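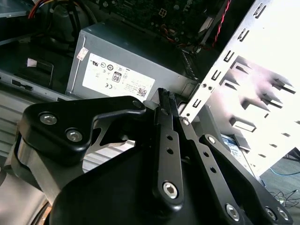
Gripper swap checklist, teardown cell, Hendgate bench
Filled in 2019-03-26, grippers compared: the Wieser two-finger and the Trusia parallel

12 shares 5 comments

I fill this one in every time a different gripper goes on the arm, and I've left my comments in because the bare tick marks never helped me the second time around. Same job for both grippers: go into an open desktop tower, take hold of a drive carrier, bring it out, set it down, put it back. Skip whatever doesn't apply to your cell!

BEFORE POWER

1. Emergency stop pressed and released, arm drops out and comes back. OK
Comment: I do this from the pendant first and then from the cell button. Both fine.

2. Pendant within reach of wherever you're standing. OK
Comment: moved it closer after lunch. I'd been leaning over the tower to get to it, bad habit.

3. Flange bolts to torque, marked with paint pen. OK on Wieser, REDO on Trusia
Comment: one bolt on the Trusia adapter took another quarter turn. Marked it again, checked it again at the end of the day, hadn't moved.

4. Finger link screws snug, no play when you wiggle the tip by hand. OK on both
Comment: the Wieser has a lot of linkage and so a lot of screws. Go slow.

5. Pads clean, ridges not packed with dust. CLEANED
Comment: old office PCs are filthy (you knew that). A dry toothbrush does it.

6. Tool weight and center of mass entered for THIS gripper. OK
Comment: I forgot this in August and the arm sagged every time I went to freedrive. Now it's on the list.

7. Tower unplugged, left to sit, no loose screws in the bottom of the case. OK

8. Wrist camera cable has slack through the full wrist turn. OK, but see comment
Comment: with the Trusia on, the cable rubs the adapter at one end of the turn. I put a clip on it. Would like a better answer than a clip.

FIRST MOVES, SLOW SPEED

9. Fingers open all the way inside the case without touching sheet metal. OK on Wieser, FAIL on Trusia
Comment: this was the big one for me. Drive cages have all those little bent tabs, and the Trusia body is wide enough that I had to come in at an angle. Doable, just annoying, and I wouldn't want to teach that path to anyone else.

10. Grip force at the low setting holds the carrier through a wrist turn. OK on both
Comment: I ran 200 cycles on each. The Wieser dropped 4, the Trusia dropped 9. Most of the Trusia drops were on the way back in, when the carrier caught an edge and twisted in the pads. 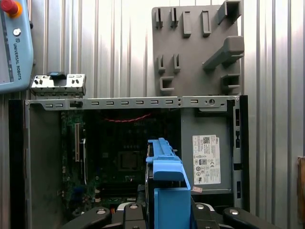
Pletport bench wrote back on item 10 that they'd want the drops split by pad wear before blaming the gripper, and that their own Trusia did a lot better once they threw out the factory pads. Fair point! I had new pads on the Wieser and the old set on the Trusia, so I'll even that up and run it over.

11. Camera can see both fingertips with the gripper closed. OK on Wieser, PARTLY on Trusia
Comment: one tip goes out of view on the Trusia. You can live with it for the pick, but I missed it a lot for putting the carrier back.

12. Protective stop trips when you push on the fingers. OK on both
Comment: push with a foam block, please, fingers stay out of there.

AFTER THE RUN

13. Pads, screws and cable looked over again. OK
14. Anything chipped or bent in the case written down. ONE TAB BENT
Comment: Trusia, cycle 155. Bent it back with pliers.
15. Gripper settings saved under the gripper's own name. OK

Where I'm at: the Wieser stays on for now. Items 8, 9 and 11 stay open on the Trusia, and item 10 gets a rerun with matching pads.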